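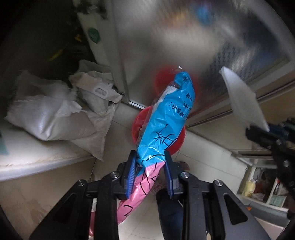

机器人社近况：软包装抓取项目进入第二轮

二月开学以后，机器人社的软包装小组恢复了每周的采集。这一轮继续用手持夹爪，左右手各一把，由同学拿着夹爪做动作，夹爪上的相机记录画面，回到实验室再把片段整理成训练数据。上学期的第一轮只做了硬盒和瓶子，这学期换成零食袋、洗衣液补充装、面包袋一类会变形的东西。

换题目的原因在上学期末的汇报会上讲过。第一轮的模型用在纸盒上还可以，换成塑料袋以后夹取位置经常偏。纸盒的边是固定的，袋子每次放下去都换一个形状，印在上面的图案也跟着皱褶走样，靠图案判断朝向的办法基本用不上。指导老师 Shayne Tamihana 的意见是先别改模型，把数据补上再说。

本轮的目标是2000条有效片段。每条片段只包含一个完整动作：从物品旁边开始，夹住，提起，移到指定位置，松开。中途掉落的片段单独存放，不计入2000条，但也不删除，后面分析失败原因时要用。

采集地点

上学期全部片段都在实验室的桌面上拍，背景单一。这学期改为去同学家里、宿舍公共厨房和社区活动室。每到一处先征得使用者同意，整理出一块可以放东西的台面或地面，其余物品保持原样。家里的环境比较杂，有反光的门、瓷砖、盆和各种袋子，这些都保留，不为拍摄另外布置。需要遮挡的只有写着姓名、电话和地址的东西，出发前请自带便签纸。

去别人家里采集，每次两到三人，一人操作，一人记录，第三人负责摆放物品。进门换鞋套，结束后把东西放回原处。上次有一组把人家厨房的一包面条带回了实验室，已经送回去了，请大家收拾箱子时核对物品清单。

夹爪的调整

手持夹爪一共用了两个版本。旧版的接触垫是平的，夹塑料袋时容易滑，操作的人会不自觉地加力，袋子被压得很扁。新版换成带横纹的软垫，由结构组的同学在工坊自己翻模做的，我们内部叫它 Plinora 垫。横纹的方向试过竖的和斜的，最后用横的，提起时滑动最少。

两种垫子的数据不能混在一起。文件夹命名时请写清楚垫子版本，旧版写 P1，新版写 P2。上个月有28条片段没有标版本，只能逐条回看画面来分。负责整理的同学花了一个晚上，希望不要再出现。

另外，转轴用久了会松。每次采集前把夹爪空合十次，看左右两侧是否同时到位。如果有一侧明显慢，先拧紧再用，不要边拍边修。上学期有一批片段左爪总是晚到半拍，当时没人注意，训练以后模型也学会了这个毛病，夹东西时先用右边把袋子推歪。

双手动作

这一轮新增双手任务，占160条。内容是一只手夹住袋子，另一只手去拿旁边较薄的东西，例如纸片或者空袋，再一起放进容器。单手做得熟的同学第一次做双手都会慢很多，主要是眼睛看着一只手，另一只手就停在半空。建议先不开录制，练二十分钟再开始。

双手任务有几条要求。两把夹爪都要出现在记录里，所以每次开机后要检查两边的时间是否对齐，方法是两把夹爪在镜头前轻碰一下，碰撞的那一刻作为对齐点。动作之间不要说话指挥，记录员用手势示意即可。夹爪不要伸到有人脚的地方，旁边站人时请对方退后一步。

软件部分

标注工具仍然用社里写的 Jellora。本学期更新了两处：一是可以把掉落的时间点单独标出来，二是导出时自动检查缺失的夹爪开合数据。旧版本导出的文件打不开新功能，请大家统一升级。安装说明在社团网盘的“工具”文件夹里，装不上的同学中午可以到实验室找软件组。

标注的时候，物品类别按包装形式填，不按内容填。比如同样是饼干，纸盒装填“硬盒”，塑料袋装填“软袋”，里面有托盘的填“半硬袋”。拿不准的先填“待定”，每周集中讨论一次。目前“待定”里最多的是抽真空的袋子，有人觉得应该算硬盒，有人觉得还是软袋，暂时没有结论。

参赛安排

小组报名参加了 Prirnero 学生操作赛的家庭整理组。比赛要求机械臂从杂乱的台面上取出指定物品，放进收纳箱，限时160秒。物品当天抽签，赛前只公布大类。今年的大类里有软包装，和这一轮数据对得上。

比赛用的机械臂和去年一样，由社团现有的两台轮流上场。夹爪的尺寸要和手持版一致，否则采来的数据用处会打折扣，结构组正在改机械臂的连接件，预计两周内装好。装好以后先跑单手任务，稳定了再加双手。

去年和我们同组的 Vuorinen 队今年也报了名，他们愿意在赛前交流一次，各带一箱物品互相测试。对方提出的条件是箱子里要有至少一种对方没练过的包装。我们这边的物品箱由采集组准备，有想法的同学可以把袋子带来，吃完的空袋也收，请擦干净，里面垫上废纸撑起形状，封口用胶带贴好。

招募

采集组现在缺人，尤其缺晚上有空的同学。不要求会编程，第一次来会有人带着做。大一同学如果想把这个项目算作实践学时，需要完成四次采集并交一份简短记录，内容写清楚地点、物品、夹爪版本和遇到的问题即可。

手比较小的同学请提前告诉我们，新版手柄有一个窄的，只有一把，要预约。报名表在实验室门口，也可以在社团群里直接留名字和空闲时间。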